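Junska Sink Set — README and rules for recording

Version 2, updated in April
Maintainer: Vojtěch Charvát

What is this

Junska Sink Set is a collection of episodes of two-arm kitchen work at a sink. Every episode is teleoperated by a person, the policy never drives the arms during recording. This file explains what is inside, but the bigger part of it is the rules which the operators must follow. Please read the rules also if you only want to train on the data, since many questions we receive by mail are answered there.

The set was recorded in home kitchens at two sites, Vurnutar and Galtham. The kitchens were not built for robots, and we did not clear the counters completely.

Contents

Episodes: 4000 in total, of which 3000 for training. The rest is split between validation and a held-out part from Galtham only.
Streams: head camera, joint positions of both arms, gripper opening, text instruction.
Language of instructions: English, one sentence per episode.
Format: one folder per episode, with a file named notes.txt where the operator wrote something.

Rules before the episode

1. Both grippers rest at the front corners of the sink before the recording starts. We call it the home pose. An episode which starts from another pose is moved to the folder "offpose" and is not counted.

2. Cables must have a slack loop at the wrist. The loop must not hang into the basin. Check it by moving each arm to the far side of the counter one time, slowly.

3. Things which belong to the household can stay on the counter. Glass with a thin wall and knives go into a closed drawer. Food may stay when it is in a bowl.

4. The target object is placed by hand, and the person takes the hand away before the operator presses start.

5. The stop button lies within reach of the second person, not of the operator. The operator has both hands busy.
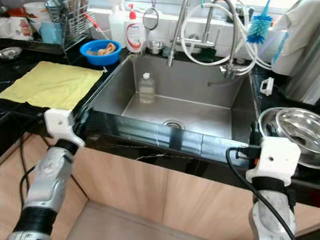

Fig. 1. Home pose at the sink, with the small clear bottle standing in the basin near the back left wall.

In this layout the faucet is tall and curved, with a coiled hose around it, and an arm which comes from the right side can catch the hose. For such sinks we require to approach the basin from the front and to lift straight up before any movement to the side. The rule was written after a hose was pulled at Galtham. No damage, but the episode was lost and also the rest of the afternoon.

Rules during the episode

6. Maximum speed of the wrist is 100 mm/s when the gripper is below the edge of the counter. Above it the normal limit of the controller applies.

7. The faucet stays closed unless the instruction speaks about water. For water episodes the wrist cover is obligatory on both arms.

8. Nobody reaches over the counter while the arms are enabled. If an object falls, finish the episode as failed — do not correct it by hand.

9. A failed grasp can be repeated two times. After this stop and label the episode "fail". Please do not delete failures, they are useful for us.

10. Do not touch the counter with the gripper under force. Stone does not forgive, and the printed parts break first.

Labels

Each episode has one of the labels success, fail or abort. Abort means that the stop button was used. The label is given by the second person directly after the episode, and it is checked later by Munteanu, our annotation partner. Where the two labels are different, both are kept in the file.

Privacy

No faces and no voices are published. Mirrors and shiny bowls are the usual problem in kitchens, so reviewers look at them separately. If you find a reflection where a person can be recognized, write to us with the episode number and we will remove it.

Known issues

The clock of the left arm is late in some episodes from Vurnutar. The file sync.txt has the correction.

White grippers in front of white dishes give poor masks. We do not plan to repaint them.

The words "bottle" and "container" are mixed in the instructions. To be unified in the next version.

Changes

Version 2: rule 5 and rule 9 rewritten, Galtham held-out part added.
Version 1: first release, Vurnutar only.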